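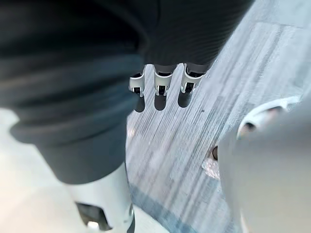 Section 3. Making and sending a card

Ginditz Cards user guide, last touched 3 Dec 2020

Read section 2 first if you haven't set up an account. You need to be signed in for everything below except browsing.

3.1 Pick a card

1. Open Ginditz, tap Cards.
2. Choose an occasion. Birthday, Thank You, Get Well, New Job, Just Because. More under the arrow.
3. Tap a card once to preview. Tap again to open it for editing.
4. Don't like it? Back arrow. Your place in the list is kept.

Note: cards with a small star are from the Ridis collection. Animated. Bigger files, slower on old phones. If the preview stutters it will still play fine for the person getting it, usually.

Note: the search box only looks at card titles, not the wording inside. Searching "grandma" misses a lot. Try "family".

3.2 Write your message

1. Tap the text area. Keyboard comes up.
2. Type. Limit is 999 characters, spaces included. Counter at bottom right goes red when you hit it.
3. Change font with the Aa button. Size slider is next to it.
4. Want our wording instead? Tap Suggest, scroll, tap one. It drops into the card and you can edit it from there.
5. Tap Done.

CAUTION: Suggest replaces whatever you already typed. There is no undo on the phone version. Copy your text first.

Emoji work in all fonts except Namboodiri Script. In that one they show up as empty boxes. Known problem, being looked at. Use the plain font on the second page for emoji, or put them in the subject line, where they're fine.

Line breaks: one press of return is one line. Cards with a border cut long lines, so preview before sending. Realy, preview it.

3.3 Add a photo (optional)

1. Tap the + in the corner of the card.
2. Choose from your phone, or take a new one.
3. Pinch to resize. Drag to move.
4. Tap the check mark.

Up to 3 photos on a card. JPG or PNG only. Anything over 30 MB is refused, with a message that just says "Try again". Trying again won't help. Shrink the photo.

Photos go behind the text by default. To bring one forward, press and hold, then Front.

3.4 Add music

Ridis cards only.

1. Tap the note icon.
2. Pick a tune. Plays once when you tap it.
3. Set Loop on or off. Off is kinder.
4. Done.

You can't upload your own song. We get asked a lot.

3.5 Send

1. Tap Send.
2. Choose email, text or link.
3. Enter the name and address. Check the spelling of both, the name prints on the envelope.
4. Fill in From. Leave it blank and the card says "A friend".
5. Tap Send Now, or Schedule (see 3.6).

CAUTION: a sent card can't be called back. Email and text both.
Link cards can be switched off from Sent > Manage > Turn Off Link.

Sending to a group: tap Add Another after the first address, or paste a list with commas between. Max 200 addresses per card. Each person gets their own copy and can't see the others. Pasted lists with semicolons fail, swap them for commas.

Note for folks sending to an Otbridge mail address: first card from you often lands in the Promotions folder. Ask them to check there and mark it as safe. After that they come through normally.

3.6 Schedule for later

1. On the send screen tap Schedule.
2. Pick date and time.
3. Check the time zone shown under the clock. It's YOUR zone, not theirs.
4. Tap Confirm. The card moves to Outbox.

To change it: Outbox, tap card, Edit. To cancel: Outbox, swipe left, Delete.

Edits close 30 minutes before send time. After that it's locked, and Delete is grayed out too.

Birthday cards can repeat every year. Turn on Repeat under the date. Same card, same message each time, so go in and change it once in a while. Repeats set up before the November update need to be turned on again, the old ones did not carry over. Sorry about that.

3.7 If something goes wrong

Card says Sending and stays there. Close the app, open it, look in Sent. If it's in Sent, it went. Don't send again or they get two.

They opened it and saw a blank page. Old browser most likely. Have them use the View as Picture link at the bottom of the email.

Wrong name on envelope. Can't be fixed after sending. Make a new one from Sent > Copy, fix the name, send.

Photo is sideways. Rotate it in your phone's gallery, save, add it again. Rotating inside the card doesnt stick.

Text too small on the finished card. Your message is long and the card shrinks it to fit. Cut some, or pick a card with a bigger text area (the folded ones have the most).

Still stuck: Menu > Help > Write to Us. Say which card, what phone, and what you tapped last. Nandini Reddy reads these and answers most within a day or two.

Next: Section 4, Address book and reminders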